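A Morning at the Nowicki Bakery Open Day
10 July 2022

I signed up for the open day at Nowicki back in March and then forgot all about it until the reminder email came. Nowicki is a mid-sized bakery on the edge of town that sells mostly to cafes and grocery stores. If you have eaten a poppy seed bun at a gas station within an hour of here, it was probably one of theirs. Once a year they let people in to look around, and my friend Bianca Pop and I took the early slot.

Parking is behind the building, next to the flour silo. They hand you a hairnet, a paper coat and shoe covers, and you have to take off your rings and watch. Bianca's ring would not come off, so they taped over it. Then you wash your hands while someone stands there and makes sure you do it properly.

Our guide was Irena Ostrowski, who runs the morning shift. She talks fast and the mixers are loud, so I missed parts of what she said. What I did get is that they start the first doughs at 2 in the morning and that the rye is on a separate line with its own starter. The starter lives in a steel tank with a lid and a thermometer. She let us smell it. It was sharper than mine at home, closer to green apples than to vinegar, and I made a note to try feeding mine more often.

The bread room was warm and smelled the way you would hope. Loaves come out of the ovens on a belt and go up a long spiral to cool before they get sliced. Irena said people always ask why they can't slice sooner, and the answer is that the blade gums up and the crumb tears. I have ruined enough loaves that way in my own kitchen. They bake more than 2000 loaves on a normal day, and double shifts before Easter.

After that we went through to the pastry side, where it is kept cold enough that I was glad of the paper coat. The dough gets folded around the butter, rolled, rested and folded again. They do three folds with a long rest between each one. I usually do the same number but I rush the rests, and I asked if that mattered much. Irena said it was the first thing she would fix.
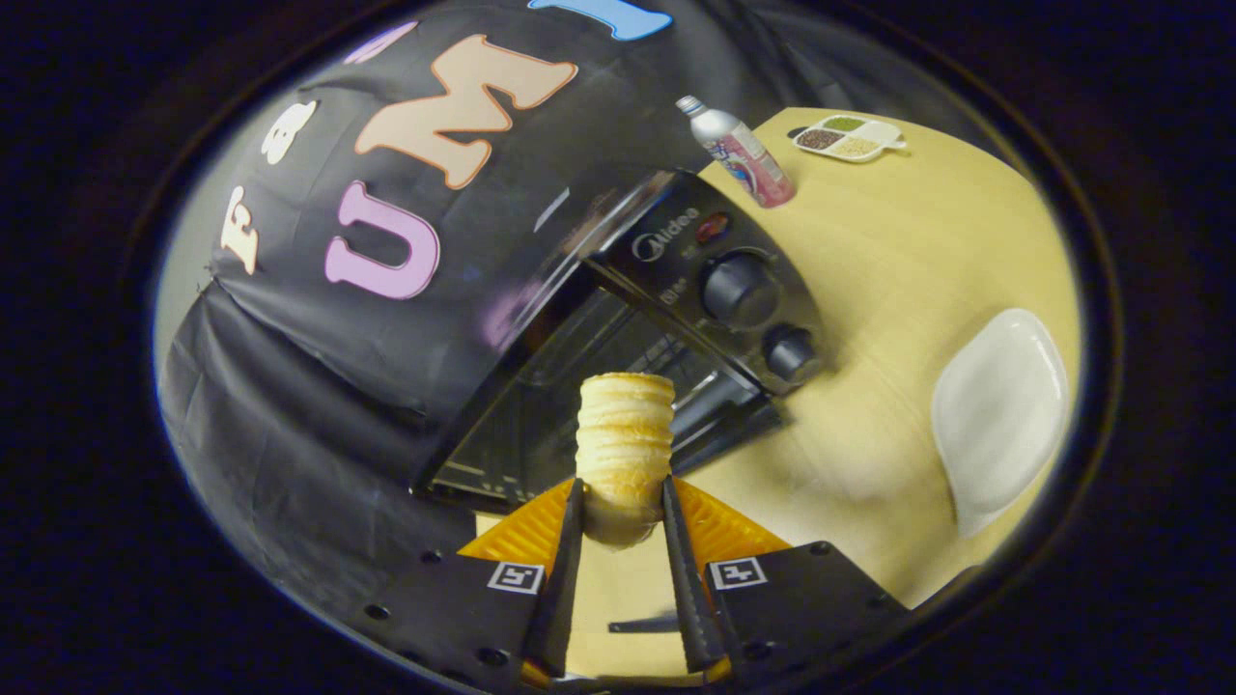 She also said that most home bakers pull their pastry out of the oven too early. The outside looks done, so out it comes, and then the middle is pale and chewy. Her advice was to turn the heat down a little for the last stretch and leave it in longer than feels right. I have tried this once since, with a batch of cheese twists, and they were better than my usual ones, though I did burn the two at the back.

The tasting was in the staff lunchroom. There was rye with salted butter, a plain white loaf, a braided sweet bread and a tray of small things filled with plum jam. The rye was the best of the lot. The sweet bread was a bit dry for me, but Bianca had seconds. Coffee came from a big urn and tasted like it - bring your own if you care about that.

They had a small shop set up by the exit, cash only, which caught a few people out. I bought a rye loaf, a bag of their bread flour and a jar of the plum jam. The flour is a little coarser than what I normally use and seems to want more water. So far I have made one loaf with it. It came out flat but tasted good, and we ate it as toast for most of the week.

A few notes if you are thinking of going next time. The tour takes about two hours with the tasting. There are stairs up to the cooling spiral, and no elevator. Wear closed shoes and leave your jewelry at home. Kids are allowed on the later tours but not the early one. You sign up by email and the early slot goes first, so don't wait. Strollers have to stay at the front desk.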